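Hokmont guest house group brings its laundry back home, and opens the doors to its neighbours

Small hotels and guest houses across the valley will be able to have their sheets and towels washed close to home from March, when Hokmont opens its own laundry in the old Ullitz dairy building. It is the biggest change the family-run group has made since it took on its second guest house, and everyone here is delighted to be able to talk about it at last!

Until now, every sheet, bath mat and pillowcase used by Hokmont guests has gone off by lorry to a large plant on the coast and come back two days later (or three, if the pass was closed). The new laundry sits 2 miles from the furthest of the group's guest houses, and linen collected after breakfast will be back on the shelves in time for the evening round.

The building itself will be familiar to anyone who grew up nearby. Ullitz made butter and soft cheese there for decades, and the white tiled walls, the floor drains and the wide loading doors have all been kept. The tiles were cleaned by hand over the winter and only a handful had to be replaced. The old cold store is now the linen room, with slatted shelving up to the ceiling, and the cheese hatch on the lane side has been repaired so that people can drop off bags without coming through the works.

The washers and dryers come from Ternov, who also planned the pipework. Water from the last rinse is kept in a tank and used for the first wash of the next load, and warm air from the dryers heats the folding room and the staff kitchen. The ironing line was bought second-hand and rebuilt on site, which took longer than anybody expected and led to a good deal of tea being drunk.

At full stretch the laundry will handle 500 kilos of linen a day. Hokmont's own rooms need 300 kilos of that in high season, and the rest is being offered to other places to stay in the area, from the larger inns down to people letting a single room above a shop. There is no smallest order and no yearly contract. Customers can keep their own linen, marked with a coloured thread in the hem, or share the Hokmont stock.

Rhydian Trevor, who runs the new laundry, spent years in hotel housekeeping before moving over to the washing side.

"I have wanted to do this for as long as I can remember," he said. "When your towels go away on a lorry you lose touch with them. You don't know which ones are getting thin or which ones have started to go grey, and then a guest tells you, and you feel dreadful. With the laundry down the road I can pick up the phone, or walk over and have a look. And I love the smell of the place already!"

The opening brings 14 new jobs, both full-time and part-time, with early and late shifts set around the school bus. Training covers sorting, stain treatment, pressing and folding, and new starters will spend their first week with the housekeeping teams so that they see how the linen is used as well as how it is washed.
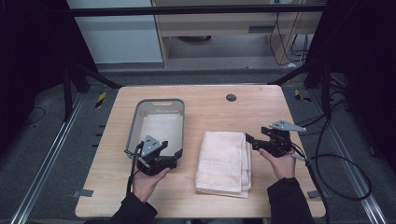
Folding has been the subject of more debate than anything else. Each guest house had its own way of doing it, some in thirds and some in quarters, and the housekeepers at the lake house were very fond of theirs. After a lively afternoon of trying them all out, the teams settled on one fold for bath towels and one for hand towels, with the closed edge facing out on the shelf. The lake house has been allowed to keep its own napkins.

Worn linen will have a second life too. Sheets past mending go to Russo, the upholstery workshop in the next village, to be used as lining and dust covers, and old towels will be washed one last time and given to the animal shelter.

The doors will be open to the public on the first morning from 10 am until noon, with tours of the works, coffee in the linen room and a chance to try the old hand mangle that was found in the dairy loft. Children are very welcome and should be kept well back from the ironing line.

Guest houses and inns that would like a price list, or a trial bag washed free of charge, can ask for Rhydian Trevor at any Hokmont front desk or call in at the hatch on the lane side.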